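Betreff: Re: [greifer-liste] Wechsel auf die Gilier-Finger, lohnt sich das?
Von: Maëlys Delaunay
An: greifer-liste

Hallo Kamlesh, hallo zusammen,

danke für die Nachfrage, auf die habe ich ehrlich gesagt gewartet! Wir haben die Finger seit Juli dran und ich wollte sowieso endlich was dazu schreiben, bin aber vor lauter Probieren nicht dazu gekommen.

Kamlesh Negi schrieb:

> Hallo Liste,
>
> wir fahren im Moment noch mit den schmalen Skondau-Fingern auf
> beiden Armen und überlegen, auf die breiten von Gilier zu wechseln.
> Meine Fragen an alle, die das schon hinter sich haben:
>
> 1. Wie verhalten sich die breiten Finger bei kleinen, leichten Sachen
> (Becher, Dosen, Deckel)? Ich fürchte, dass wir damit ständig
> Nachbarobjekte umwerfen.
> 2. Sieht die Handgelenkkamera überhaupt noch genug, wenn unten im
> Bild zwei solche Klötze stehen?
> 3. Muss man am Controller etwas umstellen? Wir haben den Tandow,
> noch mit der alten Firmware.
>
> Cúc meint, wir sollen einfach bestellen. Ich hätte vorher gern ein
> paar Erfahrungen gehört.
>
> Gruß
> Kamlesh

Der Reihe nach.

Zu 1: Das war auch meine Sorge, und sie war zur Hälfte berechtigt. Bei freistehenden Sachen ist der Unterschied großartig. Ein Becher, der mit den schmalen Fingern beim Anheben gern mal um die Querachse gekippt ist, bleibt mit den breiten einfach gerade. Ich habe mit Tài zusammen 44 Griffe an einem Nachmittag gefahren, immer dasselbe Objekt, immer leicht versetzte Startlage, und nur 2 davon sind danebengegangen. Beide Male war der Anfahrwinkel schuld, den hatte ich von Hand eingegeben und dabei das Vorzeichen verdreht (ja, zweimal). Mit den Skondau-Fingern waren es beim selben Ablauf 7 Fehlgriffe. Das ist keine Statistik, das weiß ich, aber man merkt es auch ohne Zählen, die Arme wirken einfach ruhiger.

Eng wird es, sobald etwas danebensteht. Wir üben zurzeit viel mit Haushaltskram auf einem Holztisch: Kerzenglas, kleiner Becher mit Deckel, Kunststoffbehälter, dazu ein Tischregal auf dünnen Beinen, damit es zwei Ebenen gibt. Das Greifen auf der oberen Ebene ist dankbar, da kommt man von oben sauber dran. Vor dem Regal ist es schon fummeliger, weil der hintere Finger zwischen Objekt und Regalkante hindurch muss. Bei uns hat geholfen, die Öffnung vor dem Absenken zu begrenzen, also nicht voll aufzufahren und dann zuzumachen, sondern mit einer passenden Voröffnung zu kommen. Klingt banal, hat uns aber einen ganzen Vormittag gekostet, bis wir darauf gekommen sind. Wer das Maß aus der Kamera schätzt, sollte großzügig aufschlagen, sonst setzt der Finger auf dem Rand auf, und bei einem Glas will man das wirklich nicht hören.

Zu 2: Ja, die Kamera sieht genug, aber man muss sich umgewöhnen. Die Finger nehmen unten ordentlich Platz weg. Solange nichts gegriffen ist, stört das kaum. Mit einem großen Teil direkt vor der Linse ist die Mitte dann natürlich weg, und man lebt von dem, was links und rechts übrig bleibt. Zum Ablegen nehmen wir deshalb die feste Kamera dazu. Ansel hatte anfangs darauf bestanden, dass es auch nur mit dem Handgelenk gehen muss, und er hat das auch tatsächlich ein paarmal hinbekommen, aber schön war es nicht. Seit wir beide Ansichten nebeneinander auf dem Bildschirm haben, will keiner mehr zurück, er auch nicht.

Ein Punkt, der mir vorher nicht klar war: Die Belichtung. Schwarze Finger und ein dunkles Objekt im Vordergrund, dazu ein Fenster im Hintergrund, da zieht die Automatik hin und her, sobald sich der Arm dreht. Wir haben sie fest eingestellt, lieber etwas zu hell, und damit waren die Sprünge weg. Falls jemand mit den Cisternas-Modulen arbeitet: Dort sitzt die Einstellung im Treiber und wird beim Neustart vergessen. Also ins Startskript damit, sonst wundert man sich jeden Morgen aufs Neue.

Zu 3: Beim Tandow musst du auf jeden Fall die Masse am Flansch neu eintragen. Die breiten Finger sind schwerer, und wenn die alten Werte drinstehen, sackt der Arm im Handführbetrieb ganz leicht nach vorn. Man merkt es kaum, bis man loslässt. Außerdem haben wir die Schließgeschwindigkeit heruntergesetzt und die Kraftschwelle gelassen, wie sie war. Mit der alten Firmware lief das bei uns auch, nur die Anzeige der Fingerposition hinkte etwas hinterher. Nach dem Update war das besser. Sichert vorher eure Parameter! Tài hat es nicht gemacht und durfte die Arbeitsraumgrenzen für beide Arme neu einlernen. Er lässt ausrichten, dass er es jetzt im Schlaf kann.

Was mich am meisten begeistert, hattest du gar nicht gefragt: der Wechsel selbst. Bei den schmalen Fingern war jedes Umrüsten eine Schraubaktion mit anschließendem Kalibrieren. Die von Gilier setzen wir an, ziehen sie fest, fahren einmal ganz zu und einmal ganz auf, fertig. Wir haben das inzwischen so oft hin und her gebaut, um zu vergleichen, dass ich mir da ein Urteil zutraue. Der Nullpunkt lag jedes Mal wieder da, wo er sein sollte.

Was mir nicht gefällt: Die Kanten vorn sind mir zu scharf, flache Deckel bekommt man damit schlecht von der Tischplatte hoch. Ich will es als Nächstes mit einer kleinen aufgeklebten Lippe aus weichem Material versuchen. Hat das schon jemand gemacht, und wenn ja, mit welchem Kleber? Auf der glatten Oberfläche hält bei mir bisher nichts länger als einen Tag.

Mein Rat also: Cúc hat recht, bestellt sie. Nehmt aber erst mal nur ein Paar für einen Arm und lasst auf dem anderen die schmalen dran. Den direkten Vergleich am selben Tisch fand ich lehrreicher als jedes Datenblatt, und für das Einfädeln zwischen eng stehenden Sachen sind die alten nach wie vor gut.

Zwei Bilder hänge ich an, damit du wegen der Kamerasicht selbst urteilen kannst.

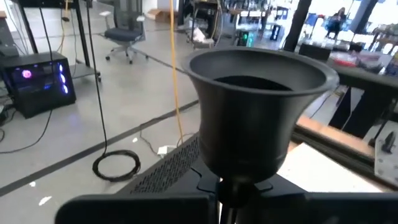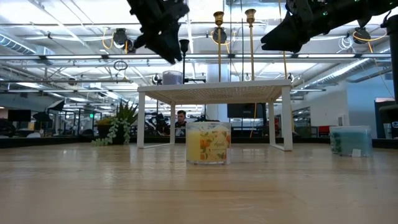 Erstes Bild: Sicht der Handgelenkkamera mit dem schwarzen Becher vor der Linse. Zweites Bild: feste Kamera, beide Greifer über dem Tisch mit Regal und Kerzenglas.

Wenn du die Tandow-Werte brauchst, schick mir kurz deine Armversion, dann suche ich sie raus. Und schreib bitte, wie es bei euch läuft, mich interessiert vor allem, ob ihr das mit dem Absacken im Handführbetrieb auch bekommt.

Viele Grüße
Maëlys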